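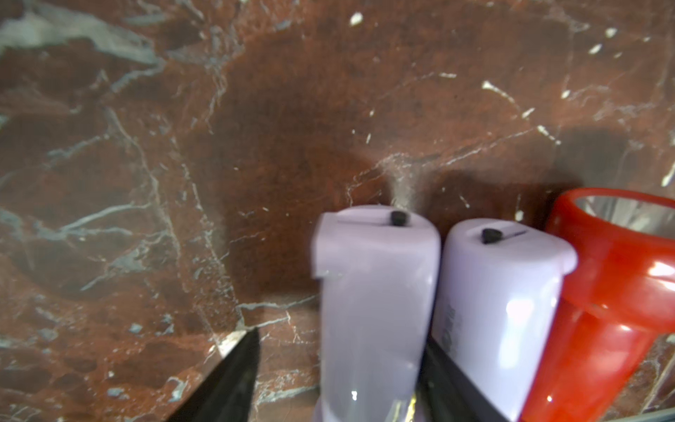 Wrist camera view during the polished stone trials: two lavender containers, with the gripper fingers at the lower edge.

Home | News | Projects | People | Newsletter archive | Contact

Search this site Enter keywords Go

Gripping on shiny surfaces: results from the Hollura trials

Monday, July 20, 2020

The manipulation group at Brasadton has finished the first full round of tests in the Hollura project. The project looks at how well a robot arm can pick up everyday objects when the surface under them is polished, patterned or both. A short report went to our partners at Plustodeo this month, and this item sums up what is in it.

Most of the published work on picking up household objects uses a plain table, often white or grey and usually matt. That makes it easy for the software to separate the object from what it is standing on. Homes are less helpful. Kitchen worktops, bathroom shelves and hall tables are often stone or glass, and they have veins, flecks and reflections of their own. A grasping method trained on plain tables tends to lose accuracy when it is moved to surfaces like these, and we wanted to know by how much and why.

The marble used in the trials is reddish-brown with a dense web of pale veins. It was chosen after some early tests in February, when we tried several stone samples and found this one gave the most trouble. The veins make sharp lines which the edge-finding step can take for the sides of an object. Shadows are the second difficulty. Objects standing close together throw a dark patch across the stone, and the older version of our software often treated the patch as part of the object and set the fingers too wide or too far back.

How the method works

The arm carries a small camera at the wrist, so the view changes as the hand moves in. Earlier versions took one picture from a fixed height, chose a grasp and then carried it out without looking again. The new method, which we call Sakai, keeps looking. It takes 4 views on the way down and compares them. Anything that is flat on the surface, such as a vein or a chip in the stone, shifts between views in the way a flat thing should. Anything that stands up shifts differently. Reflections behave differently again, and a bright spot that slides along a curved side as the camera moves is marked as glare and left out of the shape.

The two fingers of the gripper are visible to the camera during the last part of the approach. We used to mask them out. Sakai keeps them in, and uses the position of the tips to correct small errors in where the arm thinks its hand is. This turned out to be worth more than we expected. The correction is usually a few millimetres, but with objects packed close together that can be the difference between a finger going into the gap and a finger landing on a lid.

Test objects were picked for being awkward. The pair of lavender containers is a good case. They are smooth and glossy, they are close to the same shape, and each has a small black knob on top. Standing side by side at slightly different angles, they were often read by the old software as a single wide object. The glossy orange-red item beside them, with its silvery reflective inside, was added to give the camera strong highlights to deal with.

Results

We ran 2,126 grasp attempts in total, split evenly between the old method and the new one. Every attempt used a group of objects on the marble, set out by hand from a printed layout card so that both methods faced the same arrangements. The cards covered 194 layouts. An attempt counted as a success if the chosen object was lifted clear of the surface and held for 3 seconds without any other object being knocked over.

The new method did better on every type of layout. The gain was smallest where objects stood well apart, as the old method already coped with most of those. It was largest where two objects of the same colour stood close together. False grasps, where the gripper closes on a shadow or a stone vein with nothing there, became rare -- they had been the most common failure before.

Not everything improved. Objects that lean against one another are still hard. The method can tell that there are two of them, but it has no idea that moving one may bring the other down, and the number of knocked-over neighbours was much the same for both methods. Round rims with a mirror-like inside also remain a problem. The inside of the rim reflects the hand as it comes in, and the reflection moves in a way that looks to the software like a solid object getting closer. In those cases the arm tends to stop early and ask for a fresh set of views, which is safe but slow.

Speed is the other cost. Taking several views and comparing them makes each attempt longer than it was. For tidying or fetching jobs in a home this is probably acceptable. For sorting work at Plustodeo it would need to be faster, and part of the next stage will be to find out whether the first view can be dropped when the object is standing on its own.

What comes next

The second round will use the same layout cards on two further surfaces, a sheet of clear glass and a dark glazed tile, so that results can be compared directly. We also plan to change the lighting during a run. All the attempts so far were made under fixed lamps, and a window with moving cloud outside will be a harder test for the glare step.

Work has started on the leaning problem as well. The first idea is simple: before choosing a grasp, the software will check whether any object is touching its neighbour above the base, and if so it will try the one that is resting on the other. We do not yet have results for this.

The layout cards and the scoring sheet are available to other groups on request. The recorded camera views will follow once they have been checked and labelled. Groups planning to repeat the trials should note that the scores depend heavily on how clean the stone is -- fingerprints and dust both change the glare, and we wiped the surface down between layouts.

Contact the newsletter desk | Copyright Brasadton 2020 | Back to top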